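Our group visited the Rimmont gym on 7 April 2023 to see how automation works in a place where people still lift things. Sumeya Adugna, the floor manager, met us at the door. Members now come in by a gate that opens with the phone, and a program called Zeng makes the cleaning list and the staff hours. Before this, two people stayed at the desk all day. Both kept their jobs, but they work on the floor now.

Gadisa Mekonnen was one of them. He told us he likes the new work more, although his back is tired in the evening. Zeng can tell him which rack was used the most, but putting the plates in order is still done by hand. 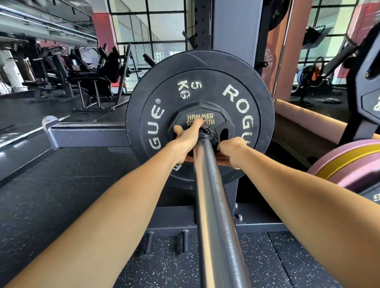
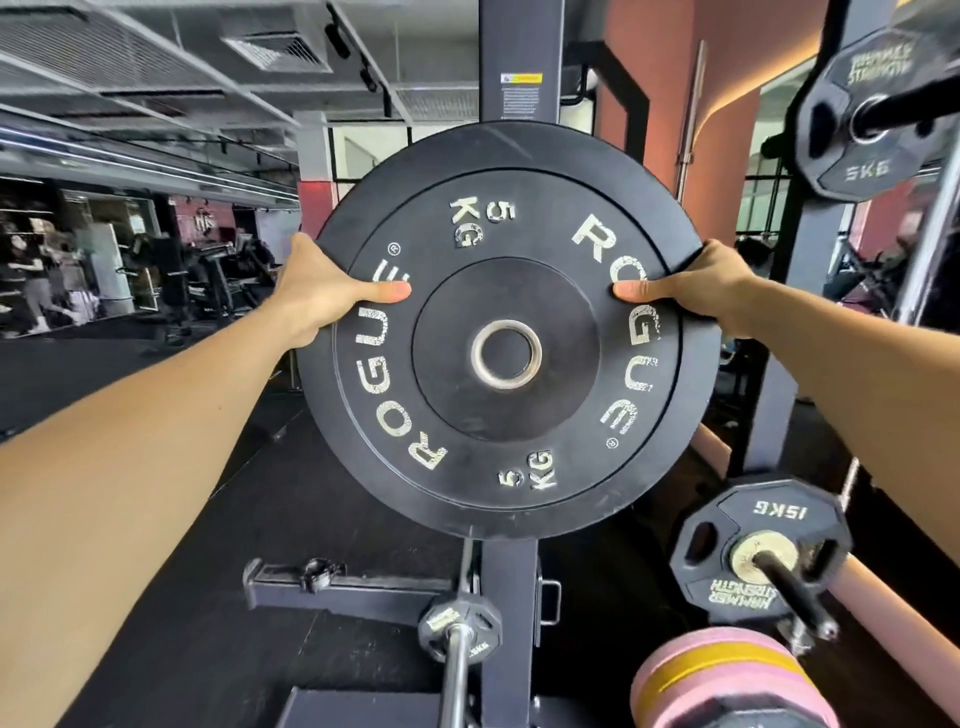

Handling the 5 kg plates at the racks.

I asked if the staff can change the list which the program makes. Since August they can, after 3 of them complained that it left no time to talk with members. The gym has 287 members, and Gadisa said that the older ones missed the desk very much. A paper notebook is still kept near the gate for their questions. We finished with tea and took the bus back at eight.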